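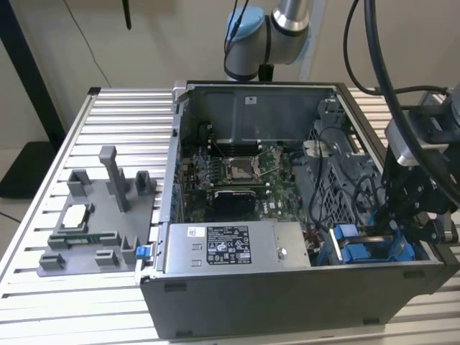 Cleaning and refitting the processor in an old desktop computer

Last updated: 29 January 2024

Before you touch anything inside, switch off at the wall, pull out the mains cable and hold the power button for a few seconds. Then lay the tower on its side, so the motherboard is flat and you look down on it. Working on a standing case is possible, but small screws like to fall behind the board and you will lose the evening.

Touch bare metal of the case from time to time. I do this also each time I come back from another room.

The old paste on the heatsink comes off with isopropyl alcohol of 90 per cent or stronger and a cloth without fluff. Do not scrape with a knife. Mine was six years old and hard like dry glue, and it needed three passes. I used the Listo wipes first, but they leave a little film, so now I buy the plain bottle from Gruston, which costs 9 pounds and lasts very long.

When the lever of the socket is up, keep your fingers, sleeves and cloth away from the contacts. They bend from almost nothing and they are very difficult to straighten. If you must stop in the middle of the work, put the plastic cover back on the socket, or close the lid gently.

The new processor goes in by its own weight. Look for the small triangle on the corner and match it with the mark on the socket. If it does not sit flat, lift it straight up and try again – never push. Lower the bracket, then the lever. The lever is stiff on many boards and this is normal.

For paste, a drop like a small pea in the centre is enough. Tighten the heatsink screws crosswise, a few turns on each.

Dust in the drive cage holes I take out with a soft paintbrush. Leave the power supply closed, whatever you see inside the grille.

Check that no cable can touch a fan before you put the side panel back.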